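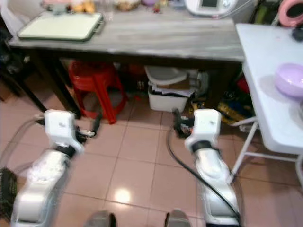 Page last updated: January, 16:40

Revised handling rules for two-armed mobile robots working in occupied homes have come into force at Zorotden, replacing the interim sheet that operators had been using alongside the manufacturer's manual. The new document, titled Domestic Work Practice, applies to all sites run by Zorotden and by its contractor Nustar.

The main change concerns cables. Under the interim sheet, a cable running outside the arm had only to be "kept clear of the gripper". The revised text sets a test. With the arm at full forward reach, the cable must not pull tight at any joint, and with the arm folded back it must not form a loop that can catch on a table leg or chair. Cable that reaches the floor is permitted while the base is stationary. It must be lifted and clipped before the base moves.

A second section covers work at and below table height. Operators must set a lower limit for each arm before starting, measured from the floor at the place of work and entered by hand. A figure carried over from a previous room is no longer accepted. Where goods are stored under a table, the space beneath it is treated as a no-entry zone for both grippers unless the task sheet names an item to be fetched from there. Stools, bins and bags in that space may stay where they are, provided the householder has been told that the robot will be working next to them.

Speed limits have also been altered. Within 1000 mm of a table edge, the arms must run at the reduced setting, and only one arm may cross the edge at a time until the first pass has been completed. Glassware and plugged-in appliances on the work surface must be listed on the task sheet. An appliance with a trailing cord counts as two entries, one for the body and one for the cord.

Nidia Marulanda, who edited the text, said most of the wording came from incident returns. The review took in 2694 logged sessions, of which 74 included an unplanned contact with furniture or a cable. Neither the interim sheet nor the manual had asked operators to record which arm was involved, and the reports could not be sorted on that basis. The new return form has a field for it.

Hard floors receive a short section of their own. On glazed tile, operators are told to check the depth camera reading against a tape measure at two points, one of them beneath a ceiling light, as reflections can give a false floor height. A difference of more than 2 cm means the session may not start until the lights have been changed or the base moved.

The rules do not cover stairs, outdoor work or robots that carry loads between rooms. Those remain under the existing Halari procedure, which is due for review separately. Operators trained on the interim sheet need not repeat the full course but must pass the cable check before their next home visit. Printed copies are held at the Nair depot.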